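Kapitel 3
Kann die Maschine schon den Tisch abräumen?

Wenn ich auf Familienfesten erzähle, dass ich Lehrbücher über Automatisierung schreibe, kommt spätestens beim Kaffee die Frage, wann es denn nun so weit ist mit dem Roboter, der die Küche macht. Meine Tante stellt sie seit Jahren, und jedes Jahr klingt sie ein bisschen vorwurfsvoller. Ich habe mir angewöhnt zurückzufragen: Was genau soll er denn machen? Dann wird es meistens lustig, denn »die Küche machen« zerfällt beim Nachdenken in lauter Kleinkram. Das Glas wegstellen, das noch halb voll ist. Den Brief nicht wegwerfen, der unter der Zeitung liegt. Die Lampe anheben, darunter wischen, die Lampe wieder hinstellen (und zwar so, dass das Kabel nicht spannt!).

Um diesen Kleinkram geht es im dritten Kapitel. In den ersten beiden haben wir uns mit Maschinen beschäftigt, die an einem festen Platz stehen und immer dasselbe tun, und die können das, wie Sie gesehen haben, hervorragend. Eine Schweißzelle fragt nicht, wo die Tür heute liegt. Die Tür liegt da, wo sie gestern lag, auf den Millimeter genau, dafür hat jemand viel Geld ausgegeben.

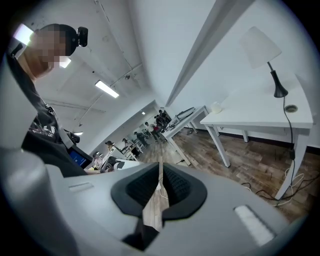
Zu Hause hat dafür niemand Geld ausgegeben. Ein Wohnzimmer ist nicht für Roboter gebaut, eine kleine Werkstatt übrigens auch nicht. Mirsad Ivanov leitet bei Treston die Montage, einem Betrieb mit 59 Leuten, und hat mich im Februar einen ganzen Vormittag durch seine Halle geführt. Ich hatte mit Robotern gerechnet. Es gab auch welche, zwei Stück, beide hinter einem Zaun und beide fleißig. Aber alles, was zwischen den Stationen passierte, machten Menschen: Kisten umpacken, Schutzfolie abziehen, einen verdrehten Stecker wieder gerade biegen, kurz fegen. Ivanov hat mir vorgerechnet, dass seine Leute in einer Schicht 775 solcher Handgriffe machen, die in keinem Arbeitsplan stehen. Er hatte dafür eine Strichliste führen lassen. »Für die im Plan finde ich eine Maschine«, meinte er. »Für die anderen finde ich einen Azubi.«

Bitte merken Sie sich diese Strichliste, wir brauchen sie in Abschnitt 3.2 wieder. Dort sortieren wir Handgriffe danach, was sie einer Maschine abverlangen, und Sie werden feststellen, dass unsere Alltagssprache dabei völlig in die Irre führt. »Schwer« heißt für uns: Das wiegt viel, oder dafür muss man lange lernen. Ein Getriebegehäuse heben ist schwer, Differentialgleichungen sind schwer. Ein Geschirrtuch falten gilt als leicht, das können Kinder. Für die Maschine ist es genau umgekehrt, und das hat mit Kraft und Rechenleistung erstaunlich wenig zu tun.
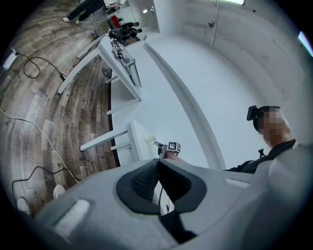

Bleiben wir einen Moment beim Greifen, weil dort fast alle Schwierigkeiten zusammenkommen. Wer etwas aufheben will, muss wissen, wo es ist, wie es liegt, wie fest man zufassen darf und was beim Loslassen passiert. Bei einem Quader mitten auf einer leeren Fläche geht das heute gut, solche Aufgaben lösen meine Studierenden im zweiten Semester. Schieben Sie denselben Gegenstand an den Rand, und alles wird heikel. Das kleine runde weiße Ding an der Tischkante, über dem der Greifer auf dem Bild steht, ist dafür geradezu schulbuchmäßig: weiß auf weißem Tisch, also wenig Kontrast für die Kamera, rund, also womöglich zum Wegrollen aufgelegt, und auf einer Seite kommt gleich der Abgrund. Ein Mensch nimmt es und denkt dabei ans Mittagessen. Eine Maschine muss für jeden dieser Umstände etwas mitbringen, entweder eine Regel oder sehr viel Übung.

Früher hat man es mit Regeln versucht. Ich habe selbst noch an so einem System mitgeschrieben, damals in Iminmont, in einem Labor mit undichtem Fenster und großartigem Kuchen im Erdgeschoss. Wir hatten 300 Regeln für eine einzige Aufgabe, nämlich eine Tasse vom Tisch in die Spüle zu stellen. Meine Kollegin Hina Khokhar brachte eines Morgens ihre eigene Tasse mit, eine ohne Henkel, und damit waren wir wieder am Anfang. Sie hat das nicht böse gemeint, sie hatte nur Durst.

Heute setzt man überwiegend auf Übung, genauer gesagt auf Vorgemachtes. Menschen erledigen die Aufgabe, die Bewegungen werden aufgezeichnet, und aus vielen solchen Aufzeichnungen lernt das System, was es in einer ähnlichen Lage tun könnte. Das funktioniert deutlich besser, als ich es vor zehn Jahren für möglich gehalten hätte. Es hat aber eigene Tücken, und mit denen werden wir uns ausführlich herumschlagen.
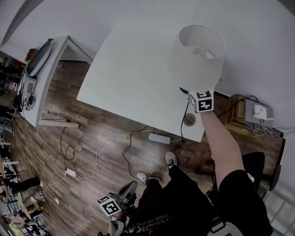 Abb. 3.3: Eine Lampe mit Stoffschirm wird über der Tischplatte gehalten. Das Netzkabel läuft zum Boden hinunter.

Kabel zum Beispiel! Ich könnte ein eigenes Kapitel über Kabel schreiben (der Verlag hat abgewunken). Ein Kabel hat keine feste Form, es hängt immer an etwas anderem, und es kann sich an einem Stuhlbein verhaken, das in der Aufgabe gar nicht vorkommt. Wer eine Stehlampe umräumt, räumt immer auch die Schnur mit um. In Abschnitt 3.4 versuchen wir, eine solche Aufgabe sauber aufzuschreiben, und Sie dürfen sich jetzt schon überlegen, wo Sie anfangen würden.

Und meine Tante? Der sage ich inzwischen: Einzelne Handgriffe ja, die ganze Küche nein. Saugen geht, solange keine Socken herumliegen. Wäsche falten geht im Labor, langsam, bei guter Laune des Systems. Abräumen nach einem Familienfest würde ich derzeit keiner Maschine zumuten, und dem Porzellan auch nicht.

Bevor Sie weiterlesen, eine kleine Vorarbeit. Räumen Sie zu Hause einen Tisch ab und schreiben Sie jeden Handgriff einzeln auf, auch die dummen. Dauer, beteiligte Hand, und ob Sie hinschauen mussten. Heben Sie den Zettel auf, Abschnitt 3.1 beginnt damit.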